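Section 13: Cleaning the Light Gray Floor 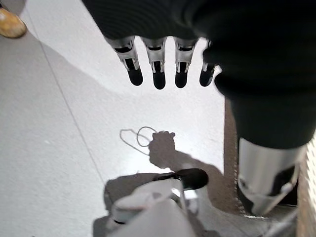 Climilero Flooring Support Team

1. Sweep first. Grit hides well against the speckle, which flatters the floor and fools the sweeper.
2. Mix one cap of Sakach cleaner into the bucket. Two caps will not make it twice as clean, only twice as sticky.
3. Mop along the seam, then across it.
4. Let the floor dry before walking on it — yes, in good shoes too.

Note: Faint speckles are part of the surface. Please stop scrubbing them.

Caution: Do not pour water directly onto a seam.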